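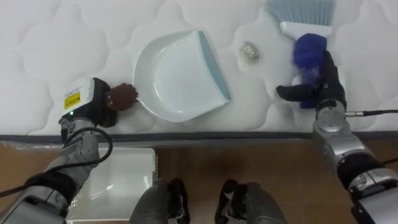
Mattress care: common questions

Can I use a dustpan and brush on a quilted mattress?
Yes, if both are clean. Keep a set for the bed only — one that has been on the floor will leave marks on pale fabric.

Which way should I brush?
Along the seams first, then across the panels. Use light strokes. Pick up bigger bits, such as crumpled wrap, by hand.

Does a rubber lip on the pan help?
It sits closer to the fabric, so less dust slips under. Wipe it after use.

How often should I do this?
Every time you change the sheets. Vacuum with a soft attachment every 4 weeks or so.

Can I wash the cover?
Runton covers do not come off. Dab spots with a damp cloth and let them air dry before making the bed.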